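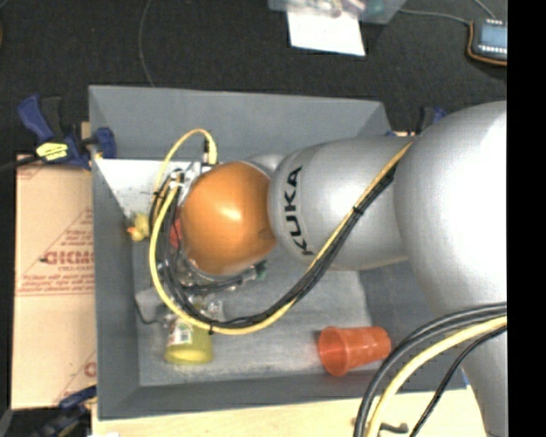 Open days should have more boring parts

The Oltville robotics lab opened its doors to the public in October, and I went along because my neighbour's daughter is thinking of applying there. I have no training in the field. I spent most of my working life scheduling maintenance for a grain handler, so I have stood beside plenty of machines, but never one that was meant to decide for itself where to put its hand.

The organizers had 335 people through by mid-afternoon. Most of them spent their time in the front hall, where there was a talk, a slick video from Nostar and a wall of posters. The picking bench was down a corridor with one paper sign pointing to it. I think that was a mistake, and I think a lot of places make it.

The bench is a wooden table with a grey bin clamped in place on it and a KUKA arm reaching over the top. The clamps are the sort I have in my own garage. The cables run down the outside of the arm and are held with black ties. In the bin were a rubber duck, a couple of cups and other odds and ends, and the job is to pick things up. A student named Ehsan Nikzad was running it. He told us the group had logged 1540 attempts on that set of objects, and that 952 of them had counted as a proper grasp.

A man beside me did the arithmetic on his phone and said that wasn't very good. Nikzad agreed with him. He said the cups were harder than people expected, depending on which way they had come to rest, and that the arm's own wiring had to be allowed for every time it changed its angle.

I learned more from that exchange than from everything in the front hall. The video showed no misses at all. A person could watch it and go home believing that a warehouse full of these arms is a year away, or that their job is gone by spring. Neither belief is much use to a town trying to work out what to teach its kids.

Vaida Vītola, who organized the day, heard me out on this and was fair about it. Her view is that visitors give you six minutes, and if those minutes are spent watching a machine fail to lift a cup, they leave thinking the money was wasted. She has funders to answer to. I accept that the risk is real. I still think she underrates the public. People who farm, fix cars or cook for a living know what a success rate is, even if they have never called it that.

There is a cost to polish as well. My neighbour's daughter had been put off engineering by the idea that everything in it was finished and expensive. At the bench she saw hardware-store clamps and a rubber duck, and she asked Nikzad how they had picked the objects. They talked for a good while. She did not ask anyone a question in the front hall, and neither did I.

My suggestion is modest. Put the bench by the entrance next year. Write the attempts and the grasps on a whiteboard and update it through the day. Let the person running the arm do the talking, and keep the video for the coffee area.

Vītola said she would raise it with the rest of the group, though the corridor room has the right power and moving the arm is a full day's work for two people. The bench may have to stay where it is. In that case, a bigger sign would help.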